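## 4. Clearing and Wiping Down Your Counter

Okay, the Willbridge top is in, the sealant has had its 15 hours, and you're dying to put things on it. Go ahead! I had my groceries up there before the tools were back in the van. But the gloss finish does like a bit of routine, so this is the one I use every evening (it takes less time than making toast).

**You'll need:** two soft cloths, warm water, a drop of dish soap. I like the Drarnia cloths, order no. 2571, but an old cotton T-shirt does fine.

1. Gather up the strays first. Drinks, fruit, mail, keys – whatever landed there during the day.
2. Lift each thing straight up. Please don't slide it, even if it's light. Grit under a can or a bottle will leave a fine scratch, and on a dark top you'll see it every time the sun comes in.
3. Check cans before you grab them. An opened one goes to the sink to be emptied, and then into the recycling.
4. Screw caps down tight before you move a bottle. I learned this with a full quart of iced tea. 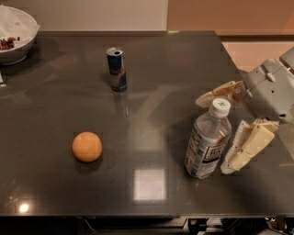 *Fig. 4-1. Dark gray gloss top with an opened can, a capped bottle and a round orange item still to be put away.*

5. Wipe with the damp cloth, starting at the back and pulling toward you. Long strokes, and turn the cloth over halfway.
6. Go along the front edge separately. Drips love to hang there, and they dry into little brown dots.
7. Dry and buff with the second cloth. Crouch a little and look across the surface – you'll catch streaks that way that you'd never see from above.

> **Note:** Reflections on the gloss can look a lot like smears. Move your head before you start scrubbing!

> **Caution:** No scouring pads, no bleach, and no hot pans straight off the stove. Use a trivet.

If a sticky ring won't budge, lay a warm wet cloth over it while you do the dishes, then wipe again. For anything tougher there's the Fustament polish, part 3569. Use it sparingly and see section 5 before you open the bottle.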